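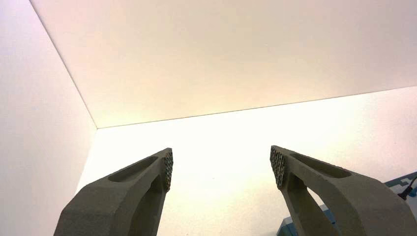
Search this site Go

Limewash

15 January entries moved to archive
By the Bindatville Building Glossary, January 15, 2018

Limewash is a thin coating of slaked lime and water, used on masonry and plaster. It hardens by taking up carbon dioxide from the air – a process called carbonation. Walls are dampened first, and up to 5 coats are brushed on. Pigment may be added, though strong colours weaken the film. Modern masonry paints have replaced it in most new work, but it remains common on older buildings with solid walls.

See also: Distemper; Whiting

Contact | Copyright Bindatville Building Glossary | Back to top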